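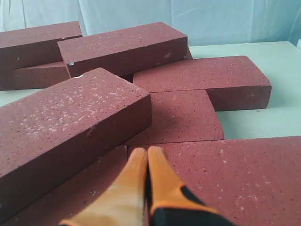

Do the wrist cameras need to be recalibrated before every recording session?
Once a week is enough, provided that the mount has not been loosened or knocked in between.

The remaining points raised on the list are dealt with in the message that follows.

From: Marites Saludo
To: Girkmont manipulation list
Date: 1 December 2022
Subject: Re: Block stacking, wrist view only

Dear colleagues,

I write on behalf of the Girkmont group in reply to the message from Mr Massawe, the relevant part of which is quoted here.

> Njoroge Massawe wrote:
> We at Jutholm have read the draft with interest. Could the
> authors state how many demonstrations were used for training,
> and whether the fixed overhead camera was available to the
> policy at any stage? We should also like to know how episodes
> were treated in which the blocks lay near the limit of the view.

The policy was trained on 1,075 demonstrations of stacking and unstacking foam blocks. A further 600 were recorded and held back for testing. The overhead camera was used by the staff who marked the outcomes. Its pictures were at no stage given to the policy, which received the wrist view and the joint readings only.
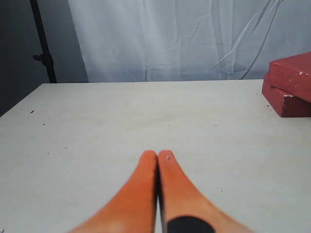

Episodes in which the blocks lay near the limit of the view were kept. Mr Weidemann had at first proposed to leave them out of the training set, and the earlier draft was written on that basis. When they were restored, the policy more often turned the wrist towards a block before reaching for it, and the rate of missed grasps fell by nearly 10 per cent. The section on data selection has been rewritten accordingly.

One weakness remains. The foam sheds and chips with use, and we have not yet tested whether a policy trained on worn blocks behaves in the same way with new ones. Mr Tiongson will carry out that comparison in March with 2 fresh sets from Imrie.

Requests for the held-back recordings should be sent to Phúc Cao, who will need the name of the institution and of the person responsible for storage.

Yours faithfully,
Marites Saludo
Girkmont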